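Home Features Food Homes Outdoors Archive Subscribe

The quiet return of the repainted room

For a long time the standard advice for anyone selling a house was to paint everything white and leave it alone. Buyers followed the same advice after they moved in. In the town of Lodton, where most of the houses went up in one long building boom and have nearly identical floor plans, you could walk down a street in the evening and see the same white living room 12 times in a row.

That has started to change. Paint stores in the area say they are mixing more color than they did a few years ago, and the colors are not loud ones. People want mud, putty, mushroom, wet sand, old rope. They want a room that looks settled.

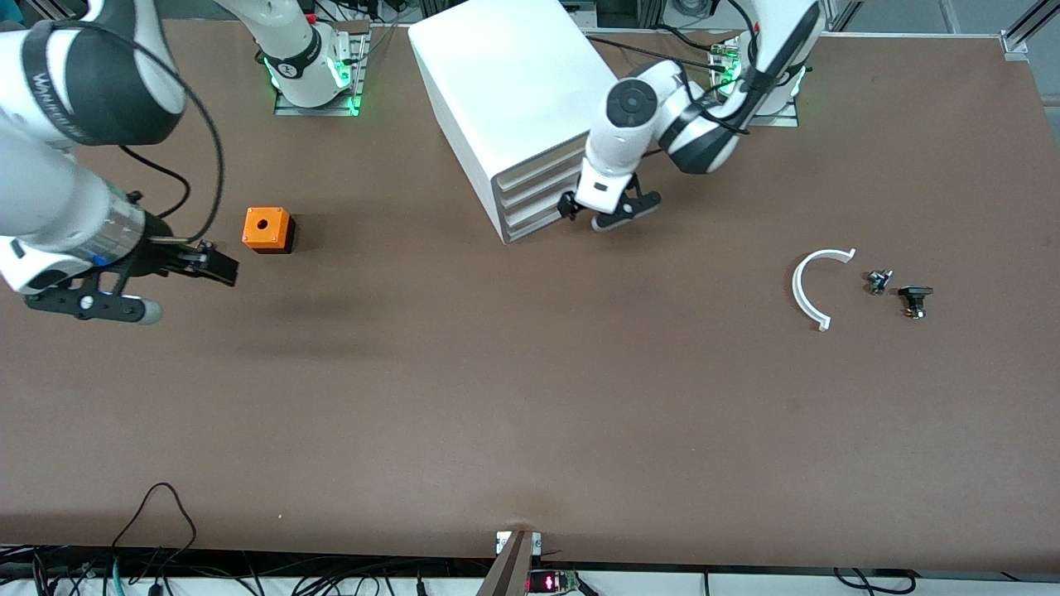 LODTON, June

Hye-jin Ban has been painting other people's houses for 14 years. She works alone most of the time, out of a van with a broken side door, and she books up by early spring. She did not plan on the job. She was waiting tables, her landlord offered to take money off the rent if she painted the hallway, and the neighbor across the landing asked who had done it.

"The hallway was bad," she says. "I'd know it was bad now. Back then we both thought it was great."

Her customers used to hand her a chip and a key and go to work. Now they want to talk. They have taped samples to the wall and lived with them through a week of weather, and they have opinions about what happens at four in the afternoon. Ban likes this, mostly. It adds a visit to every job, and she does not charge for the visit.

The trouble with the new colors is that they are hard to pick. White is forgiving. A color that sits between gray and brown takes on whatever is near it, so a lawn outside the window will push it green and a red rug will push it pink. Ban has repainted three rooms for people who were sure they had been given the wrong can. In all three cases the can was right.

One of the most requested shades in Lodton this year is called Dedwood, sold by a small paint maker named Citel. On the chip it looks like the underside of a mushroom. It was dropped from the range once for poor sales and brought back when decorators kept asking stores to match it from old cans. Ban has used it in bedrooms, a dentist's waiting room and the inside of a pantry. She thinks it is a good color for a room with one window and a poor one for a kitchen.
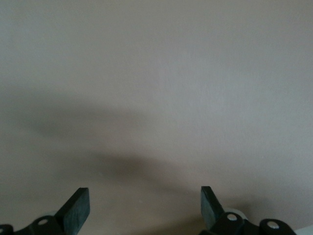
Choosing the color is only the first half of the work, and it is the half people enjoy. The second half is the wall itself. Most of the plaster in Lodton's older houses has been patched by several owners with several products, and every patch drinks paint at a different rate. Ban spends more hours sanding and priming than she does with a roller in her hand, and she has learned to say so in the quote. What customers are paying for is a plain stretch of greige with no seams or marks in it, only the very faint texture of a light rolling, so that when a soft shadow falls across the middle the shadow is the one thing you notice. The same wall can read cooler and lighter at the upper right and closer to taupe down the left. She gets phone calls about that. It is the light, and a third coat will not fix it.

She checks her prep with a work lamp held flat against the wall, usually after dark. Every ridge shows up under a lamp like that. She circles the bad ones in pencil, fills them, sands again and goes home. The next morning she primes. Some painters skip the lamp and some customers never find out, but a dull finish in a middling color will hide less than people expect once the sun gets low.

Cost is the other reason people are taking more care. A bedroom that Ban might have done for a few hundred dollars when she started now begins at a good deal more, and the paint is a bigger share of it. One couple on the east side of town spent roughly 400 dollars on sample pots alone before settling on the second color they had tried. They kept the pots. The garage is now striped with them.

For those doing the job themselves, Ban's advice is short. Buy a decent roller cover and wash it before you use it, so the loose fibers come off in the sink. Paint the sample on a big piece of card, not on the wall, and move it around the room. Look at it in the morning and again with the lamps on. Do the ceiling first. Keep a jar of the leftover paint with the date and the room written on the lid, and keep it somewhere that does not freeze.

She has one white room in her own house, the bathroom. The rest she has done in a brown from a line called Lui, which she bought as a mis-tinted return at the back of a store and has never been able to get mixed again. There is about a third of a can left. She is saving it for touch-ups, and the dog has been leaning on the wall by the stairs.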